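Dauda hook stand, beige – review
Posted by Magnus Mackay, January 30, 2022

I bought the Dauda from Andaditz in Edbridge to replace a stick-on rail that kept letting go of the tiles. The price was $33, and the colour choice was beige or black. I took beige.

Assembly

The hardware comes in one bag with a hex key. The pole goes into the foot first, then the hooks go onto the pole. The instruction sheet has the hooks going on before the foot, and in that order the pole rolls about on the bench while you try to start the screws. Allow nine minutes with your own screwdriver. The supplied key is soft and had started to round off by the last fastener, so I threw it out.

The screw holes in the pole were cleanly cut, with one exception that needed a few turns of a hand reamer to clear paint. There was no touch-up paint in the box.

Load and stability

The maker gives no load rating, on the box or on the sheet. I loaded one hook in 80 g steps using bagged washers and watched for movement at the pole. At six bags the hook had not shifted. At nine I could see the pole lean slightly toward the load, and it came back upright when I took the bags off. For tea towels, string bags and a light apron, that is ample. I would not hang a cast iron pan from it.

The stand is less happy with everything on one side. Load opposite hooks evenly and it stays put – load one side only and it will walk a little each time something is pulled off.

Finish

The paint on the pole is even and has a slight sheen. After three months of use (mine went up in October) there is one chip, at the height where a metal ladle used to hang. The colour is a fair match for the older Didham shelf brackets, if you have those.

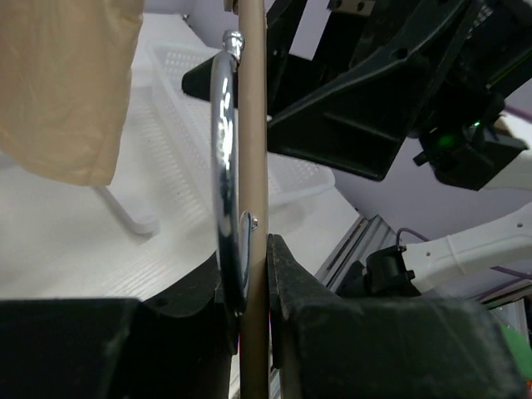

Hook shape matters more than finish on a stand this size. A shallow hook drops things, and a deep one makes you lift them clear every time. The Dauda hook is a chrome C that curves well out from the pole and tucks back in at the lower tip, with a small silver screw head at the lower fixing. Loops of cord stay on it without trouble. Thick towel tabs have to be worked over the end. The chrome shows fingerprints and wipes clean with a dry cloth. Check the screws after the first month; two of mine took another quarter turn.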